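Brelline Kit Team
@brellinekit

Right, kit wash thread because three people have asked me now and I'm not typing it out again. Quick one, got to be out the door by six

1/ Blacks get washed on there own. Always. I don't care how small the load is. Last September someone put a cream scarf in with the show blacks for Hullness and we were picking fluff off in the wings with parcel tape. Never again

2/ Pockets first. Then zips up, poppers done, cuffs unrolled. Then have a look at the outside in daylight, as stage black hides everything until a spotlight gets on it. Fuzz, bits, old glitter. Go round the seams too, it collects along stitching
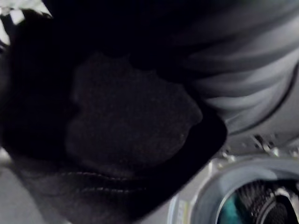 black thing, fuzzy bit, right by the door seal

3/ The seal. Everyone forgets the seal. Pull the folds back with a finger and wipe inside with an old cloth. Hairgrips live in there. So did a two pence piece and what I think was half a throat sweet from the Lullness run

4/ Settings - 30, slow spin, no softener. Softener leaves a film on the blacks and then every bit of dust on the tour sticks to you. Half a cap of liquid, don't use powder, it leaves white marks in the folds and you'll be sponging them off at the half

5/ Spin no higher than 800. I know the dial goes up further. Leave it. The long coats came out of the fast one with creases like a road map and Jerome spent a whole tea break steaming them, has not let me forget it

6/ Door shut till it clicks. If it doesn't click there's a sleeve in the way, so don't lean on it, open up and push the sleeve in. We have bent one catch already and the repair was 130 quid. That was my snacks budget for the whole tour

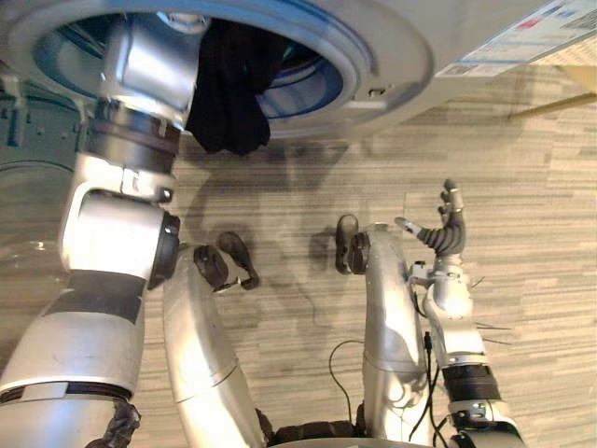 7/ Getting stuff out. One piece at a time pls. If you grab the lot in one go the arms knot round each other and you end up stretching a neckline. Feel right round the back of the drum after, socks stick to the top where you can't see them

8/ Shake each thing once, hard, then pull the collar and hems straight with your hands. Takes ten seconds and saves ironing. I hate ironing. You all hate ironing

9/ Basket goes on a chair by the machine, NOT on the carpet. My back is not what it was and the carpet sheds. Black picks up carpet fluff faster than anything, whole wash wasted. Any chair will do, the plastic ones are best as you can just wipe them after

10/ Don't overfill the basket either. It's got holes for a reason, the air wants to get in. And don't leave it sat there all night thinking someone else will hang it up. It goes sour and then it's back round again from tweet 1

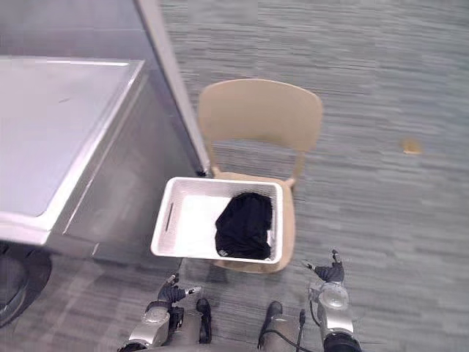 Brelline Players - Wardrobe & Kit

11/ Hanging: wide hangers for anything with shoulders, inside out, a hand's width between. Trousers by the hem. Nothing on the radiator, I mean it, the Aquino costumes went shiny at the knees and we couldnt get them back

12/ Labels. If yours has lost its name tape tell me BEFORE it goes in the wash, not after, when I've got a heap of identical black tops and a pen that's run out. Iron-on ones are in the biscuit tin (not the good biscuit tin)

13/ Someone asked about vinegar. Small splash in the drawer where the softener would go, fine for the pongy ones. Doesn't leave a smell once it's dry. Please don't pour it straight on the cloth

14/ Someone else asked about dye for the faded ones. Yes, but not in this machine. Bucket, outside, gloves. Ask Jerome, he's got the stuff, and look at the state of his bath before you try it indoors

15/ Next wash is 2 loads, tops then bottoms, so have your things in the bag by tonight. Anything turning up late you're doing by hand in the sink

ok bus is here. Reply under this if I've missed anything, will look later

Jun 16, 2018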